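Part-time help wanted at Buvik, our little clothing swap shop
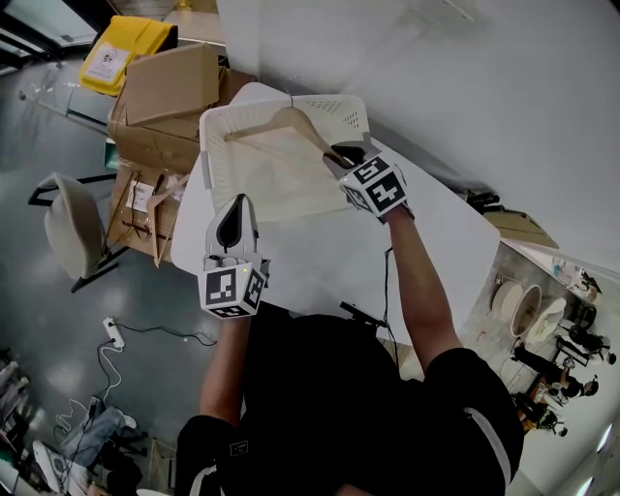
Hi, I'm Despina Petek and I run Buvik, a clothing swap shop with one long room, two changing stalls and way more coats than I ever planned on. You bring in things you don't wear, you get credit, you take home something else. We've been open since January and I can't keep up by myself anymore, so I'm looking for a person to work alongside me! Most of the job is sorting what comes in the door, checking zippers and seams, tagging, and getting things out on the racks before the next pile shows up. You'll also get to know our hangers very well. I like the light wooden kind, and when they come off the rack they go into a white plastic basket with little holes in the sides, same as the one on the table there, so please don't leave them on the radiator (my sister does this).

Hours are 20 a week, mostly afternoons, and we close at 6. You'd have a trial shift of 90 minutes first, paid, so we can both see if we get along. I'm chatty and I play the radio. If you need silence to work, this might drive you up the wall.

You don't need shop experience. It does help if you can sew on a button, and I'd love it if you know your fabrics, but I can teach you the difference between wool and "wool." You should be okay on your feet and fine with carrying bags up six steps from the street. Dust is part of it too, sorry, old coats have dust.

Staff get swap credit every month on top of pay, plus first look at the shoes (size 8 people, you're in luck right now).

To apply, send me a few lines about yourself and the piece of clothing you've had the longest. No formal résumé needed. You can also drop a note at the counter, and if I'm out, give it to Meenakshi Varghese, who covers for me at lunch. I read everything and I'll write back either way.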